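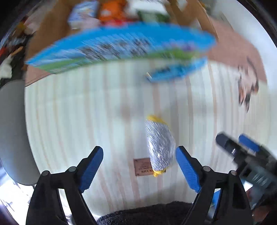 Luvorby Household Supply Program
Interim Progress Report to the Sulline Fund
November 4, 2018

1. Purpose of this report

This report covers the first half of the current grant period. It describes the work done under the Household Supply Program in Skunis, the use of grant money to date, and the changes we ask the Fund to approve before the second half begins. A final report will follow at the close of the grant.

2. Background

The program provides a box of basic household goods to people moving into permanent housing after a stay in a shelter or in temporary lodging. The grant agreement sets a target of 300 households over the full period. Referrals come from the county housing office and from the Amano Street shelter. Each box contains cleaning supplies, kitchen basics, and a small amount of packaged food, and is meant to last a household through its first two weeks.

3. Deliveries

As of the date of this report, 234 households have received a box. Deliveries ran ahead of the work plan, mainly as a result of the opening of two apartment buildings on the east side of Skunis earlier than the county had projected. We do not expect the same pace in the coming months. Eighteen referrals were closed without a delivery. In most of these cases the move was canceled or the household left the county, and the goods were returned to stock.

The time between referral and delivery remains uneven. Referrals from the shelter are generally filled within the week. Those from the county arrive in batches at the end of the month and take longer — a matter we have raised with the housing office and expect to settle by January.

4. Contents of the box

The standard list was drawn up before the first deliveries and has been revised once. Dish soap was moved to a smaller bottle after several leaks in transit. The second set of towels was dropped, and the savings were put toward food items. A short survey was sent to households one month after delivery to learn which goods had been used and which had not.
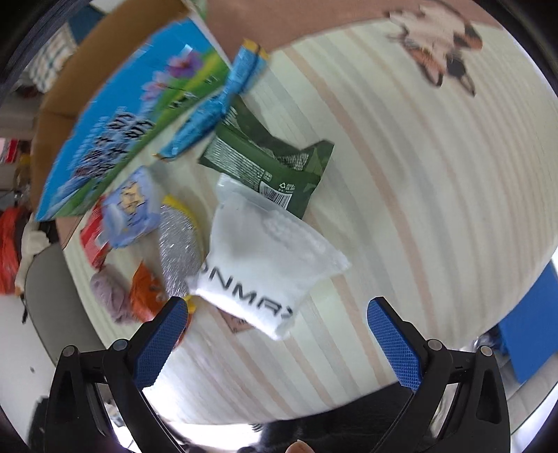
One reply to the survey stated that the cleaning goods were used up in the first days, while the canned food sat in the cupboard for want of a can opener. The same reply asked whether families could choose their food items from a list. Similar requests appeared in other replies. A can opener has been added to every box, and a one-page choice form is now being tested with the shelter.

5. Budget

Spending on goods is above the planned level for this point in the period, in line with the higher number of deliveries. Spending on transport is below it, as the two new buildings could be served in shared trips. Staff costs are as planned. We request approval to move 15 percent of the transport line to the goods line. The total amount of the grant would not change.

6. Next steps

Work in the second half will center on the remaining deliveries, the choice form, and a written schedule for county referrals. The storage lease ends in January, and renewal terms are under discussion with the landlord. A copy of the signed lease will be sent to the Fund once it is available, together with the revised budget page.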